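Honow Desk Monitor – Refurbished, Matte Screen

Home > Office Equipment > Screens > Refurbished

Price: $138
Condition: refurbished, tested
Sold by: Hekinance Office Equipment
Availability: in stock at the Girnitz warehouse

The Honow is a flat desk monitor with a matte screen, made for everyday work: spreadsheets, schedules, order lists, email, anything with a lot of small boxes on it. We buy these in batches from offices that are moving or replacing their equipment. Each one is cleaned, tested and fitted with a new power cord before it goes on the shelf.

It is not a gaming screen and it is not meant for color-critical photo work. The panel is even and the text is clear. For bookkeeping, scheduling and general computer work it does the job, and it costs a good deal less than a new screen of the same size.

What's in the box

Monitor with stand attached
Power cord
One video cable (tell us which type you need in the order notes)
Printed test sheet with the unit's serial number

The original carton is not included. Units ship in a plain double-walled box with molded inserts. Keep the inserts for a few days in case you need to send the unit back.

Screen and controls

The front has a matte coating that cuts down reflections from windows and overhead lights. It can still pick up a glare if a lamp points straight at it, so turn the screen a little to the side or move the lamp.

The controls are on the back edge, on the right as you sit facing the screen. There are five buttons and they are all the same shape, so it takes a day or two to learn them by feel. Brightness is the first button up from the bottom. The menu can be locked by holding the top two buttons together until the padlock sign shows. The same two buttons unlock it. If you get a used unit with the menu locked, this is how to clear it.

Text size is set in your computer and not on the monitor. If small cells and column headings are hard to read, raise the scaling in your display settings one step before you change anything else. Leave the monitor's own sharpness setting in the middle. Turned all the way up, it puts a pale edge around dark letters on a white background.

Connections

The Honow has three video inputs on the back: one HDMI, one DisplayPort and one VGA. The VGA input is there for older computers and works, but text will look softer on it. Use one of the other two if you can.

Sockets face downward. Leave enough slack in the cables for the screen to turn without pulling on the plug. A cable that hangs straight down with a loose loop at the bottom will last longer than one pulled tight across the back of the desk. There is a cable clip on the stand – it is a small plastic hook and it holds two cables, three if they are thin.

There are no speakers and no USB ports on this model.

Stand and mounting

The stand tilts forward and back and turns to either side. It goes up and down by hand with no locking lever. If it feels stiff when you first take it out of the box, press evenly on both top corners.

The back has standard mounting holes under a snap-on cover. To use an arm, take off the cover, press the release tab below it and lift the stand away. The Munro single arm fits without an adapter and is listed separately. Do not overtighten the mounting screws. They go into metal inserts, but the plastic around the inserts can crack.

If two people share a workbench or a counter, an arm is worth having so the screen can be swung toward whoever needs it. Readability from the side is fair. Whites take on a faint yellow cast at a steep angle, but numbers and lines can still be made out.

How we grade them

Grade A: no marks on the screen, light wear on the frame or stand.
Grade B: no marks visible with the screen on, scratches or sticker residue on the frame or back.

The price above is for Grade A. Grade B units turn up now and then, mostly in March when the yearly office clear-outs come in, and are sold from the counter in Girnitz only. We do not sell units with dead pixels in either grade.

Cleaning

Switch the monitor off and let it cool. Wipe with a dry microfiber cloth first. For fingerprints, dampen the cloth with plain water and wipe from top to bottom. Do not use window cleaner or anything with ammonia in it, and do not spray directly onto the screen. Dust collects in the vents along the top edge and can be taken off with a soft brush.

Shipping and returns

Orders leave the warehouse within 3 working days. Orders of 9 units or more go by pallet, and we will contact you to set a delivery time. Please check the glass before you sign for a pallet.

You can return a unit within thirty days in the box it came in. The warranty is one year and covers the panel, the power board and the stand. It does not cover the cables.

Questions about compatibility

We need to know the make and model of your computer and which video sockets it has. A photo of the back of the computer is fine. Send it through the contact form with the product name in the subject line.

Page updated Dec 20, 2019

Customer photos and comments 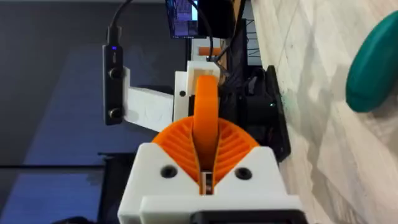 Verena Oberholzer: Bought two of the Grade A ones for our order desk. Text is sharp over DisplayPort and the stand stays where I put it. One came with the menu locked and the two-button trick on this page cleared it. I would have liked a longer power cord, as ours has to reach a strip under the far end of the desk. Can you add that as an option when ordering?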